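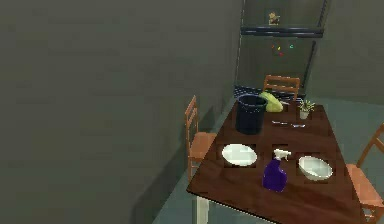 Figure 1. Simulated kitchen table used for the planning exercises. Wooden table, spray bottle, plate, bowl, bin, leafy vegetable, plant, utensils.

Home Table Arm: Notes for Session 3
Simulation before the workbench
Prepared by Eglė Luik for the Mavine shared workshop

1. What we do in this session

In the first two sessions you have cut the base plate and fixed the shoulder motor of the Miranda arm. Many of you would like to switch it on now. Please wait one more week. In this session the arm stays in its box and we work only with the simulated kitchen from Figure 1. You will choose an order for clearing the table, write this order as a short plan, and test the plan on paper with a partner.

The simulated room was prepared by Jailson Cordeiro. The files are in the folder Atora on the workshop computer. Copy the folder to your own place before you change anything in it.

2. Some words we need

Object: a thing that the arm may pick up or must avoid.
Obstacle: an object which is not the target at this moment. The same bowl can be target in step 2 and obstacle in step 5.
Approach: the last part of the way to the object, when the arm moves slowly.
Clearance: the free space between the arm and the nearest obstacle. In our exercises the clearance is 46 mm. Jussara Bragança has tried smaller values at her home bench and she had to glue two cups.

3. Reading the table

Before you plan, look from the point of view of the arm. A person sees a table with things on it. The arm needs to know which things are tall, which are flat, and which stand in front of other things.

The purple spray bottle is a good first example. It stands near the front, with the plate on one side and the bowl on the other. Its body is wide at the bottom and narrow at the neck, and the white nozzle points to the right. If you grip at the neck, the fingers close well, but the nozzle and trigger are close above and they are not symmetrical. If you grip at the body, you must check first that your fingers open wide enough. For the Miranda arm with the standard fingers we take the neck.

The plate is the difficult one. It is flat and near the left edge of the table. Two fingers from above can not hold it well. Possible solutions are to grip the rim from the side, or to pull the plate a little over the edge and take it from there. The second solution looks elegant, but try it with plastic first. The bowl is easier, one finger goes inside and one outside of the rim.

The black bin is the largest thing on the table and we do not move it at all. It is an obstacle in every step. Notice that it hides a part of the leafy vegetable behind it. When you see only a part of an object, the centre which you calculate is wrong, usually by more than you expect. Write "partly hidden" in your list and plan a second view from another side.

The small utensils at the back are hard to recognise at this resolution. Do not write "fork" or "spoon" in the plan if you are not sure. Write "utensil, left" and "utensil, right". The same rule goes for the thin grey thing near the vegetable. It has a shape like a blade, so we treat it as sharp and leave it.

4. The chairs

In every group somebody forgets the chairs. The arm is clamped to the table, but the elbow goes outside of the table area when it folds. The left chair has its seat partly under the table and its back stands upright beside it. Put this back into your drawing as a wall. For the chair at the far end do the same.

5. Exercise (in pairs, 17 minutes)

a) Make a list of objects with three columns: name, grip, risk.
b) Choose the order. Start with the object which gives the most free space when it is gone.
c) For each step write the approach direction: from above, from left, from right or from front.
d) Change lists with your partner. The partner plays the arm, with two fingers only, and follows your text word by word.

Wagner Lins and Ximena Lagos did part d) in June with real dishes, and their list had 12 steps at the end. Shorter is possible, but do not join two movements in one line.

6. Settings for the simulator

Speed: slow
Clearance: 46 mm
Physics steps per second: 1000
Gripper: Erkden two-finger, standard
Fixed objects: table, chairs, refrigerator, bin

If the bowl trembles on the table after loading, the physics steps are too few - check the number again before you change the weight of the bowl.

7. For next time

Bring your list on paper, the 4 mm hex key and a plastic plate. Read the page about emergency stop in the Miranda booklet. Who has not yet soldered the stop button can come one hour earlier, the soldering table will be free from 17:00.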